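Courses > Home Food Storage > Week 4 handout: Apples

Notes by King-fai Yip
27 shares | 2 comments

Okay, apples. I promised I'd write this up after last week's session because half of you were scribbling and the other half were eating the samples (no judgement, they were good). We'll start with colour. Red tells you a lot less than you'd think. The bit to look at is the background colour, the yellow or green underneath the blush, and the best place to find it is up near the stem.

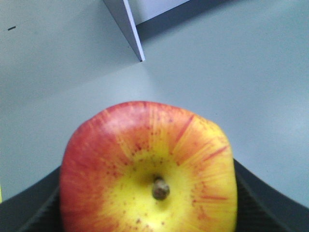

Does a yellower background mean a sweeter apple?

Usually it means a riper one, and a riper one generally tastes sweeter because more of its starch has turned to sugar. It still depends on the variety, so taste one before you buy the bag.

Now, the fridge. Apples soften much faster on the counter, so anything you want to keep for more than a few days should go in the crisper — in a bag with a couple of holes, please, and well away from the lettuce. Apples give off ethylene and your greens will go yellow and sulky.

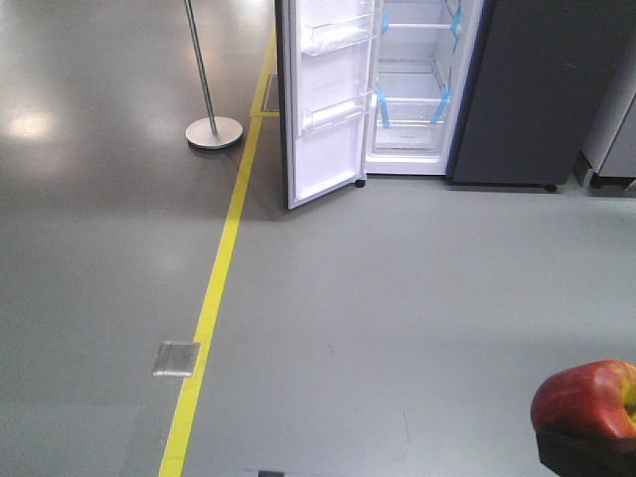

The other thing is the door. I know it's handy, but it's the warmest part of most fridges and it gets a blast of room air every time somebody wants milk. Keep the door for your sauces and jams.

Feng-yi asked about fruit bowls, and I'm all for them! Just bring out what you'll eat in the next 2 or 3 days and leave the rest cold.
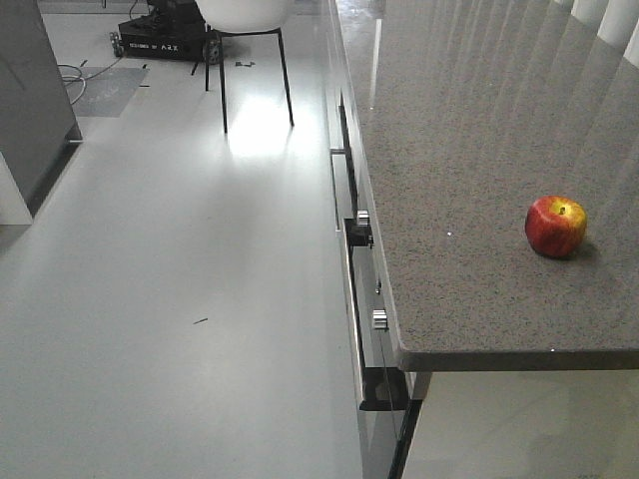 Pick a spot out of direct sun and away from the stove, and check for bruises while you're at it. A bruised one goes to the front of the queue, or into a crumble. For next week, taste one chilled apple and one at room temperature, same variety, and jot down which has more flavour.

Comments (2)

Pornthip Wongsuwan: Moved mine out of the door shelf tonight. Does the ethylene thing go for pears too?

Torbjørn Ekström: It does, mine wrecked a whole bunch of parsley in December. Is the crumble recipe coming?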